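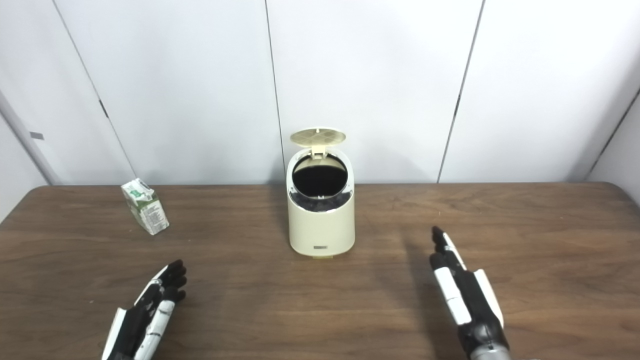 Slide 1. Little bin, lid up, carton still on the table.

Morning, everyone. Thanks for coming in before the coffee's properly kicked in. I'm Ngaio, and I get to talk about bins for the next bit, so I'm having a great day already.

Start with the small cream one on screen. I love this size! It sits on a table, it has a hinged lid, and it tells you a lot about how people sort (or don't). Point out the crosshatch pattern under the lid. Lovely detail, and also a place for gunk to hide, so ask who wipes theirs. Wait for hands.

Now the carton. Green and white, tipped at an angle. Ask the room: which bin? Let them argue for a minute, it's the best part of the talk.

Then the Serolby kitchens. We put benchtop bins in 579 flats and Pendo Nyaga went through what came back. Cartons were the item people got wrong most often, by a mile. Some councils take them in the recycling, some don't, and the label on the carton won't settle it for you. Say this slowly, people write it down.

Squashing: rinse, open the top out, flatten. An unflattened carton is mostly air, and in a tabletop bin that's half your space gone before lunch.

Liners next. Dark ones hide the mess, clear ones show it. Wafula is firmly in the clear camp and has a chart. Skip the chart if we're past 9.30.

Story about the Gauthier staff room and the fruit flies (keep it to 2 minutes, Ngaio).

Hand over to Chepkoech for composting. Remind them the Dramavbridge depot does tours in April, and they're heaps of fun. Bring closed shoes.

Questions if there's time. Spare liners are by the door, take a roll.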